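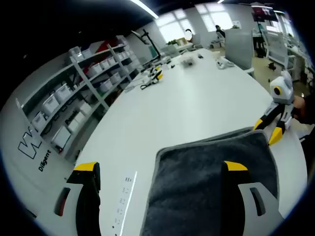 ## Catutis Court gets its repair money, and the waitlist opens Thursday

I've been going to housing authority meetings long enough to have a favorite chair (second row, near the radiator), and I can't remember the last time one ended with people clapping. This week's did! The board voted to put money into fixing up Catutis Court, the brick complex behind the old bus garage, and to reopen the waitlist for the first time in 8 years.

Catutis has 118 apartments. If you've lived in town for any length of time you probably know somebody who grew up there, or you've cut through the courtyard on your way to the library. The roofs are bad, the boiler in the east building quit twice last winter, and a bunch of the ground-floor units have been sitting empty with plywood on the windows while people double up with cousins across town. I've griped about those windows in this space before, so I'm pretty happy to be typing this.

The work goes to Carnetti, the same contractor that redid the senior building on Fukow Street. I went over to Fukow Street in the spring to see how that job came out, and the folks I talked to in the lobby liked their new kitchens a lot and their new elevator a little less (it's slow, and it beeps). Carnetti is supposed to start on the roofs in October and move on to the boiler right after that, with the old one kept running until the new one is hooked up. I asked the staff twice about that last part, as anybody who was in the east building last January would.

### Where people will go

This was the longest part of the meeting by far. Families in the units that need the heaviest work will move out for a while, and the authority says each of them gets a written promise of a spot back at Catutis at the same rent formula they have now. Moving costs are covered. Kids can stay in the same school, and there'll be a van for anybody placed out past the highway.

A woman a few rows behind me wanted to know what happens if the work runs long, and I thought that was the best question of the night. The answer was that the right to return has no end date on it. She asked to have that in the letter, in those words, and the board chair said it would be. I wrote that down with a big star next to it and I plan to check when the letters go out.

Most people won't have to leave at all. Crews will do the occupied apartments during the day, one stairwell at a time, and you get a notice on your door ahead of time. If you work nights and sleep days, call the office and tell them now, before the schedule gets set. They said they'd work around it, and they seemed to mean it.

### The waitlist

Okay, this is what most of you have been emailing me about. The list opens Thursday at 9 in the morning and it'll take 400 names. After that it closes again. It is a lottery, so you don't get a better number by being first through the door, but you do have to get your form in before they stop taking them. I know that sounds like it contradicts itself. What they told me is that everybody who makes the cutoff goes into the drawing, and the drawing sets the order.

You can apply online or on paper at the Polishchuk branch library, where there'll be staff at the tables by the front desk to help with the form. It's 2 pages. You'll need the names and birth dates of everybody in the household and a rough idea of your income. You don't need pay stubs yet, and you don't need to pay anybody. There's no application fee! If someone on the internet wants money to put you on this list, close the tab.

Local preference came up too. People who live or work in town get extra weight in the drawing, and so do people who are in a shelter or have been displaced by a fire or a condemned building. Veterans keep the preference they already had. I'd like to see the actual weights written out somewhere, and the staff said they'll be posted with the form.

### Stuff I'm still chasing

The courtyard. There was a drawing on an easel with new trees and a playground, and it looked great, but the playground isn't in the budget that passed. It's listed as a later phase. I've seen a few later phases in my day, so I'd keep asking if I were you.

Parking, too. Carnetti will need part of the lot for dumpsters and trucks, and I didn't hear a straight answer on where those cars are supposed to go. The street over there already fills up by dinner time. The staff said they're talking with the church across the way about its lot on weekdays, and I've got a message in to the church office.

The laundry room stays open during the work, with shorter hours. The new hours get taped up by the mailboxes once they're set, and I'll add them here when I have them.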